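Ticket: CPU fan running at full speed, temps climbing under load
Product: Wultico tower cooler, single fan, 4-pin
Opened by: Elsa Hyvönen
Status: Closed - resolved
Category: Desktop hardware / Cooling

Original message

The fan on my CPU cooler goes to full speed about a minute after boot and stays there. It does this even when the machine is sitting at the desktop with nothing open. If I start a video export the CPU goes to 95 C and the clock speed drops. The cooler was bought new from Fanham in June and was fine until I moved the PC to another room.

Board is a Sumuvik, BIOS is the one it shipped with. Case is a Palacios mid tower with two intake fans in front and one exhaust in back. I have already cleaned the dust filters. No change.

Reply - Support

Thanks for the details. Please send the following:

Idle temperature after ten minutes at the desktop
CPU fan speed as shown in BIOS
Which header the fan is plugged into
Whether the cooler moves at all if you hold it by the fins and turn it gently, with the power off

Reply - Elsa Hyvönen

Idle is 71 C. BIOS shows the fan at 1980 RPM. The fan is on CPU_FAN. The cooler does move. It turns a few degrees each way and then stops.

Reply - Support

It should not move. A tower cooler that turns on the CPU has lost mounting pressure, and 71 C at idle fits that. The fan is doing what the curve tells it to do at that temperature, so we would leave the fan settings alone until the cooler is seated.

Steps:

1. Run the PC for five minutes so the paste softens, then shut down and unplug it.
2. Lay the case on its side.
3. Unplug the fan and take off the two wire clips.
4. Loosen the two spring screws a turn at a time, going back and forth between them.
5. Twist the cooler slightly before lifting. Do not pull straight up.
6. Wipe the base and the CPU lid with isopropyl alcohol and a lint-free cloth.
7. Check the backplate from behind the motherboard tray.

Please report on step 7 before putting it back together.

Reply - Elsa Hyvönen

Cooler is off. The paste was thick on one side and almost bare on the other. The backplate looks straight. One of the four standoffs is loose and I can spin it with my fingers. There is no plastic washer under that one. The other three have washers.

I looked in the case and did not find the washer. It may have never been there.

Reply - Support

That is the cause. Without the washer the standoff bottoms out before it grips the board, and the crossbar on that side sits low. Moving the case was probably enough to shift it.

We can send a mounting kit (part 235, washers and standoffs). No charge. Shipping takes up to 10 working days. Please don't use a metal washer in the meantime, there are traces close to that hole.

Confirm your shipping address in the account page and we will release the order.

Reply - Elsa Hyvönen

Address confirmed. Is it safe to use the PC with the cooler back on as it was? I need it for email.

Reply - Support

We would rather you didn't. The CPU will protect itself by slowing down or shutting off, but a cooler that can turn may scrape the lid or pull on the socket. If you have another computer, please use that one until the kit arrives.

Reply - Elsa Hyvönen

OK. I have a laptop.

Kit came Saturday. Fitted all four new standoffs and washers, tightened in a cross pattern. Nothing spins now. New paste, a pea-sized dot in the middle. The cooler does not move when I turn it.

Results:

Idle: 38 C
Export, 23 minutes: 74 C peak
Fan at idle: 790 RPM
Fan during export: 1510 RPM

One more thing. At low speed there is a faint tick from the fan, once per turn. I couldn't hear it before because it was always at full speed.

Reply - Support

Those temperatures are normal for this cooler. For the tick, check that the fan cable is not touching the blades and that both wire clips are fully in the corner holes. A clip that sits on the edge of the hole lets the frame flex.

Reply - Elsa Hyvönen

It was the lower clip. Pushed it in and the tick is gone. You can close this.

Closing note - Support

Cause: missing washer on one backplate standoff, uneven mounting pressure. Fix: mounting kit 235, repaste, lower fan clip reseated. Fan and cooler not replaced. Fan curve left at board default.

If the problem comes back, reply to this ticket within five weeks and it will reopen with the history attached. After that please open a new one and quote this ticket in the first line.

Attachments (1)

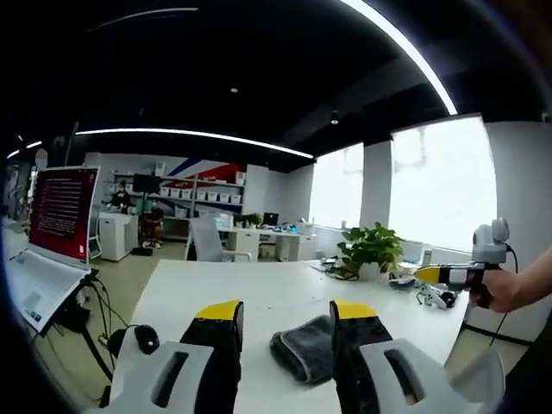

Open laptop and folded gray cloth on the white table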